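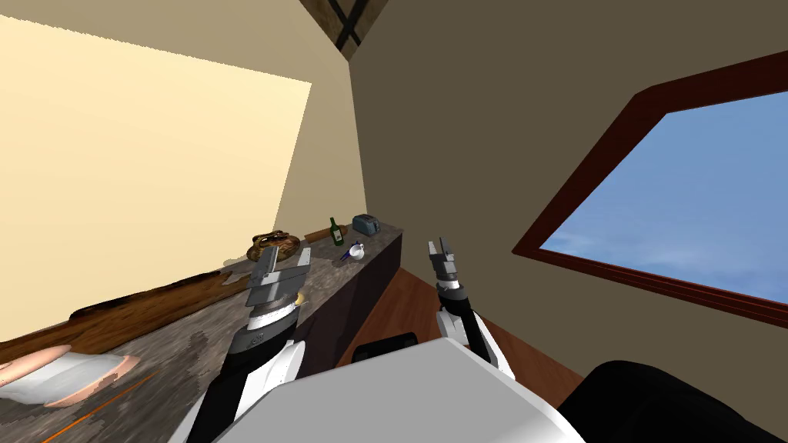
Home Archive Threads Subscribe Search
Print this message | E-mail this message

Subject: Re: Koster harbour puzzle, and the sorting question
Date: 10/06/2022

Willy Van der Linden wrote:
> Has anyone on the list finished the Koster harbour, the 500? I bought
> it in May and have the border, one boat, and a great deal of grey
> water. My brother-in-law reckons sort by shape. I've always sorted by
> colour, but the colour is grey. Also, is the Pletier glue any good?

Willy,

I've done the harbour twice, the second time by accident, having bought it at a school fete in a Geteck box. My sympathies on the water. Your brother-in-law is right, and I'd advise you not to tell him. Do the masts first, then the reflections of the masts, and put the rest out by shape in rows, knobs facing the same way. It took me up to 20 evenings, a few of which were mostly spent looking for my glasses.

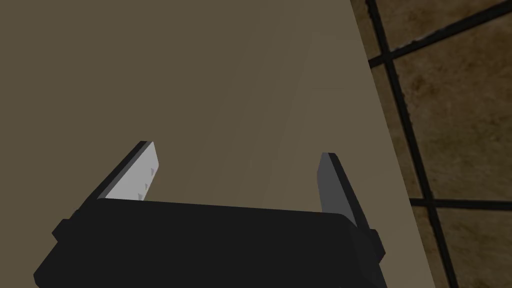

Roll-up mats have been recommended on this list before, usually by people who've never unrolled one. Mine gave me a harbour with a distinct swell. The Grastura boards are better, though the lip around the edge gets in the way of your sleeves. If you've got the room, a large flat tabletop like that one beats the lot, and you can spread the water out in its rows and still leave the boat where it is. The only catch is eating dinner on your lap until July – my household has views on this.

Sort on the table and build on the board, if you own both. Lids are fine for edge pieces. Don't use the freezer bags that came with the fete ones, they go cloudy and everything inside looks like more harbour. 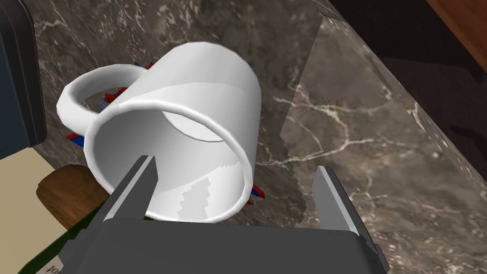
GLUE, AND SWAPS

The Pletier glue dries shiny and smells of prawns. I used it on a lighthouse and now can't see the lighthouse after lunch, when the sun comes round. Two thin coats, if you must.

For swaps I have a 252-piece Grastura (parrots, all there, box corner chewed) and a Koster steam train for $7 plus postage. I'm after anything without sky.

Cheers,
Parrots still available

Print this message | E-mail this message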